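3. Field Setting and Methods

3.1 Study area and households

The survey covered two settlements on the lower terraces of the Harach valley, Perkonport and Berneo.
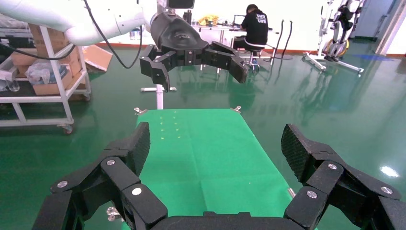
Figure 2. Green mat on a tabletop, with a small metal clamp at each far corner.

Both settlements draw their domestic water from the same spring line, but they store it in different ways. In Perkonport most houses have a covered concrete tank built into the back wall, filled twice a week from a shared pipe. In Berneo the pipe runs only as far as the school, and families carry water home in drums and keep it in the yard or under the stairs. The two places are otherwise alike in house size, income and distance from the clinic, which made them suitable for a comparison of storage practice.

We enrolled 52 households, of which 43 stayed in the study through the end of the dry season. Of the nine that left, six moved away for the harvest and did not return before the last visit. The other three asked to stop. Their earlier samples are kept in the baseline tables but are left out of the paired analysis in Section 4.

Households were chosen from the clinic register by systematic sampling. A house was eligible if at least one adult slept there most nights of the week and if stored water was used for drinking. Houses that bought all their drinking water in sealed bottles were passed over and replaced by the next name on the list. Consent was given by the adult in charge of the water, who was not always the head of the household. Roxana Apaza and Wálter Ñahui carried out the enrollment interviews in Spanish or Quechua, as the family preferred.

3.2 Interviews and observation

The interview had two parts. The first asked how often the container was emptied, what it was scrubbed with, whether it had a lid, and how water was taken out for drinking. The second asked about the past month: days without supply, use of chlorine, and any change of container. Answers about chlorine were checked against the bottle where the family still had one. We did not correct answers that disagreed with what the interviewer saw. Both were written down and are reported separately.

Early in the pilot it became clear that the question on cleaning was being read in two ways. Some people took it to mean rinsing and others took it to mean scrubbing the inner wall. The wording was changed before the main survey, and the pilot answers to that item were discarded. Ulises Londoño rewrote the Spanish version and read it aloud to families outside the sample until the two meanings were kept apart.

3.3 Water samples

Each household was visited in the morning, before 10 a.m. where possible, and the sample was taken with whatever cup, tap or ladle the family used for drinking. This was done on purpose. A sample drawn with a sterile pipette describes the tank, while we wanted to describe the water as it reaches the person drinking it. A second sample was taken from the nearest point on the supply line on the same morning.

Samples were kept in a cooler and processed on the day of collection by membrane filtration. Plates were read by Duván Lozano, and a share of them was read again by Orlando Restrepo, who did not know the first result or the settlement. Where the two readings differed by more than a tenth, the mean was used. Free chlorine and turbidity were measured at the house – the first fades too quickly to be left for the laboratory.

A total of 800 samples were collected. Of these, 765 gave a usable plate. The losses came mainly from one week in January, when the road was closed and the coolers reached the laboratory a day late. Results from that week were dropped in full, including plates that looked normal.

3.4 Storage score

To compare households we used the storage score proposed in the Murakami protocol, with one change. The original gives a point for any lid. We gave the point only if the lid was in place when the interviewer arrived, and half a point if it was in the yard but off the container. Points for scrubbing, raised storage and a separate drinking ladle were left as in the original. The score was worked out for each visit and then averaged over the season, so that a family that changed its container partway through did not have to be treated as two households.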